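Re: [discuss] Anyone going to the open day at Skunum?
From: Els Prins
To: discuss list

Colton McKinnon wrote:

> Hi all. I saw the notice about the open day at Skunum in February and
> I'm wondering if it's worth the drive. It's 245 miles round trip for me.
> I've been to a couple of these and it was all slides and a robot behind
> glass that waved at you. Did anybody here get to one of their earlier
> sessions? Mostly I want to know if you can get close and ask the people
> who write the software some real questions. Also, is there parking?
>
> Colton

Hi Colton, and hello to everybody else I haven't written to in far too long,

I went to the last one with my sister-in-law (she came for the lunch and stayed for the robots), and I had such a good time that I've been meaning to write it up for the list ever since. So thank you for the nudge!

First, parking. There is a lot behind the building, but it's small, and by 10 in the morning it was full. We ended up across the road by the garden center, which was fine, only do bring decent shoes because there's no sidewalk on that side.

There were slides, I'm afraid, but only 25 minutes of them, and the young woman giving the talk was so plainly itching to get to the lab that she skipped a good many. After that they split us into groups of 16 and took us through. My group started with the kettle task, which they call Fendora. I never did find out why, and I did ask.
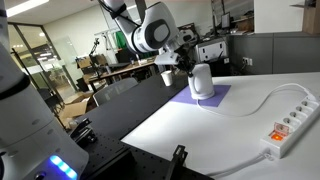
I've made tea every day of my life and never once thought about how many decisions go into picking up a kettle. Where do you take hold of it? How hard do you squeeze? What do you do about the cord, which is never in the same place twice? The fellow at the keyboard told us the cord gave them more grief than the kettle did, and that they had spent most of the fall on it. He was very patient with me, and I asked a lot. He said they had 43 recorded attempts from that week alone and that he learned more from the bad ones, so I told him my piano teacher used to say the same thing.

And yes, you can get close! Closer than I expected, anyway. They ask you to stay behind the tape while the arms are moving, and someone with a stop button stands next to you the whole time, but between runs you can step up and have a good look at the gripper and talk to whoever is there. The people who wrote the software were the same people running the demonstration, so bring your questions on paper or you'll forget half of them, as I did.

The second stop was Fakik, the sorting project. It was interesting, but the room was loud and I only caught every other word, so I'll leave it for somebody with younger ears to report on.

Would I drive 245 miles for it? I would, Colton, but I'd make a day of it and have lunch in town afterward, as the sandwiches ran out early. If you do go, sign up for the morning session. The afternoon people told us their tour was cut a bit short.

If anyone from up my way wants to share a ride in February, write to me off list. I have room for three, or two and a dog.

Warmly,
Els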